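# Skudelwood fan convention adds a second day

The Skudelwood Comic and Costume Fair will run for two days this year, the organizers said in a note to members. Until now it was always one long Saturday-style program squeezed between ten in the morning and late evening, and many guests complained that they had to choose between the costume parade and the signing tables. 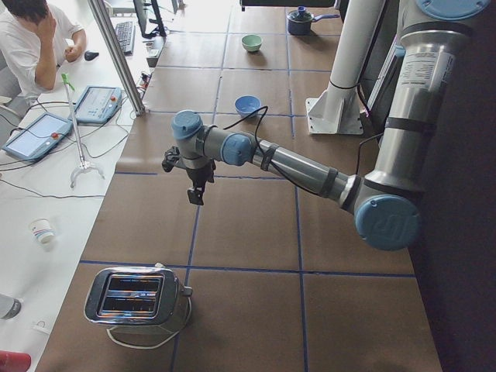
**Zoriana Kushnir**
*Staff writer, events and fandom*

Feb 11, 2024

The first day will be for panels, signings and the artists' hall. The second day belongs to the costumes, with the parade at noon and the craft contest after it. Tickets can be bought for one day or for both, and children under 11 enter free when they come with an adult.

"We asked people in January what they wanted, and we received 300 answers," said Bakari Ndung'u, who leads the program team. "Most of them wrote the same thing. They want more time. They stand in a line for an autograph and meanwhile they hear the parade music from the other hall, and it makes them sad."

The biggest name on the program so far is the cast of the web series *Mussa*, which finished its second season this winter. Four of the actors have confirmed, and they will read one scene that was cut from the last episode. There will be a question hour after the reading, but photos with the cast must be booked in advance through the fair's website. Last year such photos were sold at the door, and the line reached the parking lot.

The artists' hall will have 100 tables. This is the same number as before, but the tables will be placed with wider aisles, so that visitors with big costumes, wings or wheelchairs can pass without trouble. Applications for a table are open until the end of the month. Artists who had a table last year do not get it automatically and should apply again.

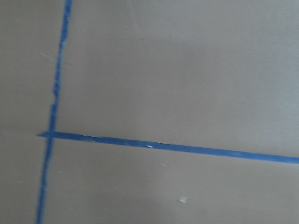
The craft contest has changed too. In the past there was one prize for everybody, and it went nearly every time to a suit of armor. Now there will be separate prizes for sewing, for armor and props, and for makeup. Beginners have their own group, in which the judges will look only at costumes made by people who never entered a contest before. Each person can enter one costume, and at least half of it should be made by hand. Bought wigs and shoes are allowed.

Prop weapons remain under the same rules. Foam, cardboard and light plastic are fine, metal blades are not, and all props will be checked at the entrance. Bows may be carried without arrows.

Board game fans will find the Gurkix room on the upper floor. It stays open on both evenings until the building closes, and it needs no extra ticket. A tournament of the card game *Sivance* is planned for the second evening – players should bring their own decks and sign up at the room before three in the afternoon.

Mr. Ndung'u said that the price for one day stays as it was, and the pass for both days will cost less than two single tickets. He could not yet give the final list of guests. Two more names are expected, one of them a comic book writer who has not visited the fair before.

The full program will be sent to members first and published on the website a week later. People who would like to help at the doors or in the changing rooms can write to the program team, and they receive a free pass for the day when they do not work.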